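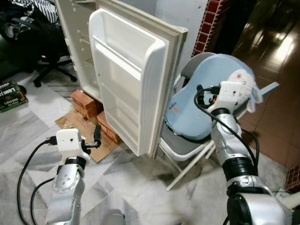

Mini fridge on bricks, is this okay long term?

I bought a used Zollier mini fridge for the spare room and the door kept dragging on the tile whenever I opened it. I raised it on two stacks of clay bricks with flattened cardboard under them, and now the door swings all the way open. My concern is the bricks moving over time. I also want to know if the cardboard is a bad idea, as it sits right under the open door. The fridge is for drinks and a few leftovers. I would like to have it settled before my sister visits in July.
Posted by Bainbridge, Thursday, June 25, 2026

Gareth Tunstall
Bricks will hold the weight fine. What matters is that all four feet sit fully on brick and the fridge doesn't rock. Push on a top corner and see. Put a level on top, side to side and front to back. I would swap the cardboard for a rubber mat. Cardboard soaks up any drip and goes soft, then one stack sinks. Load the door shelf lightly, too, as bottles up there pull it forward when it's open.

Unow
mine has been on bricks for years no problem

Forough Vahidi
Check the gasket while you're at it. Close the door on a slip of paper and tug. If it slides out easily, clean the seal with warm water and dish soap and try again. I agree about the mat. Mine is 300 mm wide and I had to buy two.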